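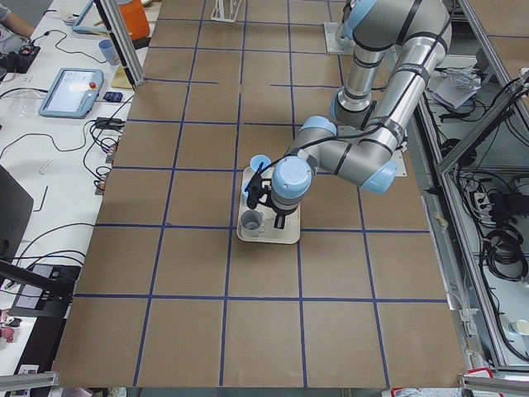
Regional Air Service: Changes for Members in the New Year

27 December 2021

The Onuoha Regional Aviation Association wishes to inform members of several changes to passenger and charter service at Drulleck Field that take effect in the coming weeks. Members who hold travel credits, hangar agreements or charter contracts are asked to read this notice in full.

Prisance return to the northern route

Prisance has confirmed that it will resume scheduled turboprop service between Drulleck Field and the coast. The route was suspended in August when the carrier withdrew two aircraft for heavy maintenance. Both have since been returned to the operating certificate, and crews have completed their recurrent training.

The carrier will offer two departures each day, one in the early morning and one in the late afternoon. Each aircraft is configured with 30 seats. The published schedule allows a same-day return for business travelers, a point raised repeatedly by members at the last general meeting. Fares have not been announced for the summer period, and the Association has asked that they be released before the spring booking window opens.

Passengers holding credits from canceled flights may apply them to any Prisance departure. Credits must be presented at the time of booking and cannot be added to a reservation afterward. Members whose credits show an incorrect expiration date should contact the carrier directly and send a copy of the correspondence to the Association office.

Charter and general aviation

Slot requests for charter operations will be handled through Clerkilix, the scheduling service selected by the airport authority earlier this year. Telephone requests will continue to be accepted during the transition period, but operators are encouraged to register their aircraft and crew details now. Registration requires the tail number, the maximum takeoff weight, proof of insurance and the name of a responsible contact who can be reached outside office hours.

Requests should be filed at least 7 days before the planned arrival. Medical, firefighting and search flights are exempt from this requirement and will be given priority at all times. Operators that based their winter programs on the former notice period may apply in writing for a temporary adjustment.

Owners of piston aircraft are reminded that the self-service fuel point on the east apron remains closed overnight. Fuel trucks may be requested through the operations desk.

Runway and apron work

The shoulder repairs on the main runway have been completed. The second stage of the project covers the west taxiway and the lighting between the terminal and the maintenance hangars. Work will be carried out at night, and the runway will remain available to scheduled traffic. Pilots should check current notices before every departure, including local flights.

During this stage the crosswind runway will be limited to daylight use. Its available length of 2000 feet for landing is unchanged. Aircraft parked on the west apron will be assigned temporary positions, and owners will receive individual letters giving the new location and the date of the move.

Statement from the Association

"The return of scheduled service is welcome, and it reflects a good deal of patient work by the carrier and the airport authority," said Ifeanyi Ojo, director of member services. "Our concern now is that the schedule be kept through the winter months. We ask members to report delays and cancellations to this office so that we can raise them with the carrier from an accurate record."

Delay reports should include the flight number, the scheduled and actual departure times, and any explanation given at the gate. Reports may be submitted by mail or left at the Association counter in the terminal building. Forms are available at the same counter.

Membership renewals

Renewal notices have been mailed to all individual and corporate members. Corporate members should confirm the names of their voting representatives when returning the form. Parking permits for the long-term lot will be issued once payment has been recorded, and existing permits should remain displayed until the replacement arrives.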